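Tutorials > Bimanual Kits > Assembly Tasks

Setting Up the Bevel Gear Task on the Dellar Two-Arm Kit

By Mebrat Workneh. Last revised May 14, 2024. Applies to kit firmware 2.

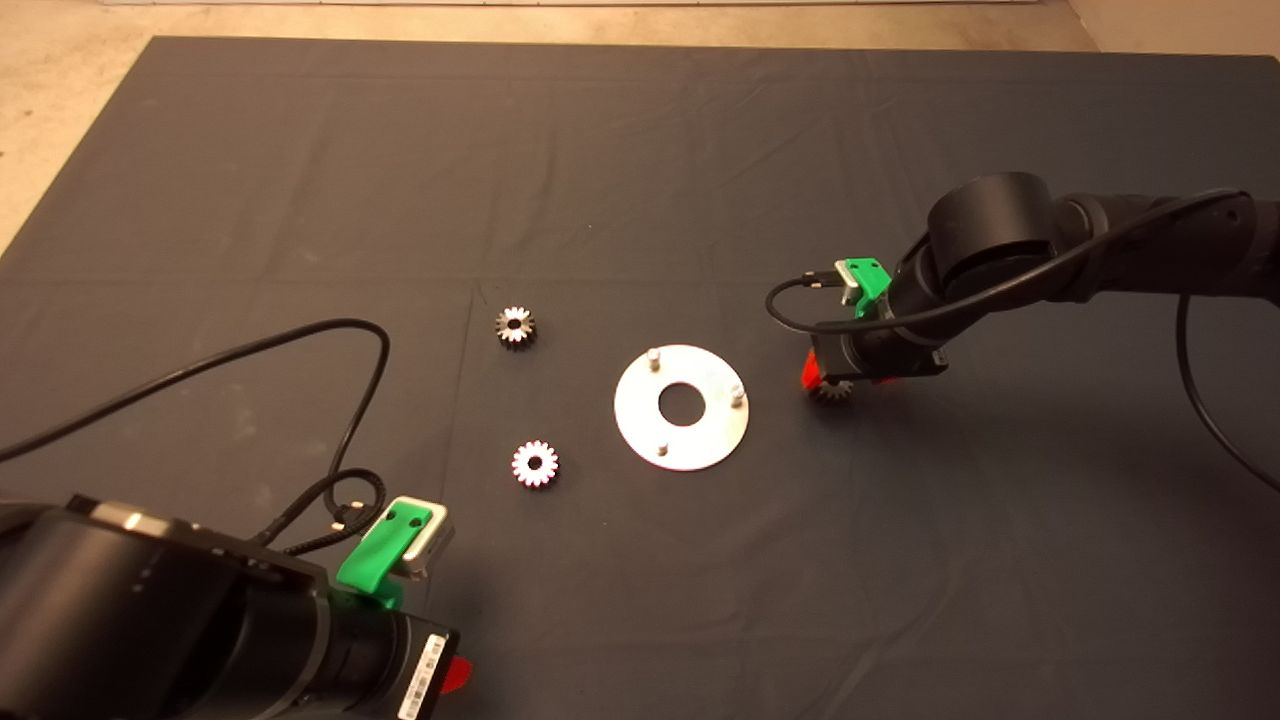 Third gear in the right gripper, two still on the cloth to the left of the plate.

The gear task is the second exercise supplied with the Dellar kit, after cube stacking. The operator, or a trained policy, picks up three bevel gears and seats each one on a pin of the base plate. It exercises grasp height, bore alignment and release. This page covers the physical setup, gripper settings, recording and the faults most often reported to us. It assumes both arms have been mounted and calibrated according to the Woldemariam mounting guide, and that the head camera is already streaming to the Pluson recorder.

1. Parts

Check the task tray before starting:

- base plate, round, with centre hole and three upright pins
- three bevel gears
- dark work cloth
- hex key for the finger screws

The gears are interchangeable. Replacement gears are sold singly under part number 2919. The pins are pressed in and are not sold separately; if one is bent, replace the whole plate.

2. Laying the cloth

The task can be run on a bench or directly on the floor. A floor layout needs no extra hardware provided both arm bases sit at the same level as the cloth.

Spread the cloth so that it extends past the reach of both grippers. Flatten any ridge near the centre by hand. Faint creases do not affect the task, but a raised fold under the plate will tilt the pins, and a tilt that is hard to see is enough to make a gear bind halfway down. Dust marks can be left until the end of the session unless you are training a detector on colour, in which case brush the cloth first.

Use the dark side up. The plate is reflective and the gear teeth catch the light, so a pale background gives poor separation at the edges. If the plate is washed out on one side in the head view, move the lamp before changing the camera exposure. Lock exposure once the view is acceptable.

3. Placing the plate and gears

Set the plate in the middle of the shared workspace, where both grippers can reach all three pins with the elbows clear of each other. Rotate it so that one pin points toward the operator side. The other two then fall toward the upper left and the right in the head view. The exact angle is not critical for teleoperation. For policy training, keep it consistent for the first batch of demonstrations and vary it afterward.

Lay the gears flat on the cloth beside the plate, with a finger's width or more between any two gears. Gears that touch tend to be dragged together when the gripper closes. Do not start a gear on top of a cable or against the rim of the plate.

4. Cable check

With the arms powered and holding, move each wrist through its full rotation at low speed and watch the cable to the gripper bracket. The loop should be long enough to follow the wrist without tension and should not sweep across the plate. A wide arch over the cloth is acceptable if it stays off the gears. Tighten the connector at the bracket finger-tight only.

If the cable crosses the head view in front of the plate, re-route it behind the forearm and repeat the rotation check.

5. Gripper settings

Open the Donumance panel and select the gripper page. Set both sides as follows:

Closing force: 40 per cent
Hold after contact: on
Opening on release: 5 mm past contact width

The force setting suits the red fingers supplied with the kit. Higher values do not improve the hold on a bevel gear. The toothed face is angled, and extra force pushes the gear down out of the fingers. If the gear slips at the supplied setting, inspect the finger tips for wear first.

Save the profile under a new name. The default profile is overwritten by firmware updates.

6. Running one cycle

a) Bring both arms to the ready pose and start recording.

b) Lower the nearer gripper over the first gear until the finger tips are just above the cloth. Contact with the cloth will drag it and shift the plate.

c) Close, wait for the hold indicator, and lift straight up to clear the height of the pins.

d) Move over the target pin. Line up the bore from the head view, then confirm in the wrist view if your kit has the wrist cameras fitted.

e) Lower slowly. If the gear stops before it reaches the plate, raise it slightly, correct sideways and lower again. Do not press.

f) Release, raise the gripper vertically, and repeat for the remaining gears.

g) Return both arms to ready and stop recording.

Either arm may place any gear. We suggest fixing the assignment for early demonstrations, as mixed assignments take longer to learn. The idle arm should be parked at the near corner, low and still, with its fingers away from the plate.

7. Common faults

Gear tilts in the fingers on lifting. The grasp is off-centre. Set the gear down, open fully and re-centre over the bore.

Gear seats, then lifts off with the gripper. Opening width is too small, or a tooth has caught on the finger edge. Increase the opening by 2 mm.

Plate slides during placement. Check the descent speed, then check the cloth for slack on the side of the moving arm. Do not tape the plate down, as the tape shows in the recording.

Arm halts with a wrist limit warning. The plate is too close to that arm's base. Move the plate and reset the task origin in Donumance.

Recorder drops images. Usually a shared USB hub. Connect the head camera to its own port on the Pluson unit.

8. Packing up

Park both arms before cutting power. Store the gears in the tray flat side down and wipe the plate with a dry cloth. Roll the work cloth; folding leaves hard creases.

Related tutorials
Cube stacking: first session
Replacing gripper fingers
Head camera exposure and white balance
Exporting recordings from Pluson
Woldemariam mounting guide: floor and bench layouts

Contact support | Terms of sale | © 2024 Dellar | Back to top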